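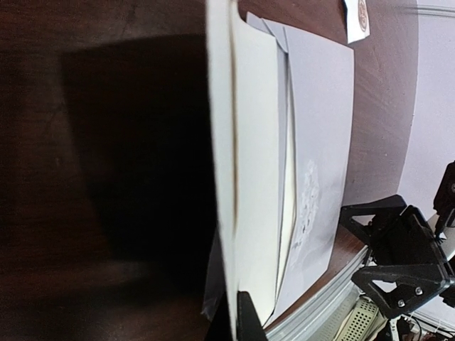

Home | Markets | Currencies | Visits

The Bilstead cash centre, run by Haslam, opened its sorting hall to visitors on Wednesday, August 9, 2023. Mairéad Moynihan led the tour. Deposits from 94 branches arrive by van, are logged under dual control and pass through two sorters. Notes judged unfit go to a separate vault – the central bank collects them. Foreign currency has been handled on a different floor since January. Visitors were not shown the vault.

Related
Korkodar devaluation: what importers pay
Forura closes three exchange counters

Comments
Aoife Scanlon: Are coins still processed on site?
M. Haslam: No, they moved out in January.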